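Dalon Housing Partnership opens second phase at Stirkham

STIRKHAM, November – Dalon Housing Partnership has opened the second phase of its Stirkham development, adding 91 rental homes to the site beside the former rail yard. Applications are being accepted through the Partnership's office on Vesetti Street, which is open until 9 p.m. during the first month of leasing.

The new buildings contain one-, two- and three-bedroom apartments. Thirty are reserved for households moving from temporary accommodation in the city.
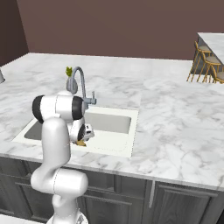

Rendering: kitchen counter in white marble with undermount sink.

"Families in Stirkham have waited a long time for homes of this standard at a rent they can plan around," said Shih-chieh Mok, chief executive of the Partnership. "We are grateful to the city for its support."

Construction was carried out by Peltonen. Veikko Mustonen, project director, said the final phase – a courtyard building with a children's clinic on the first floor – is scheduled to begin next spring.

Dalon Housing Partnership manages 2,000 homes across the region.

Media inquiries: Press Office, Dalon Housing Partnership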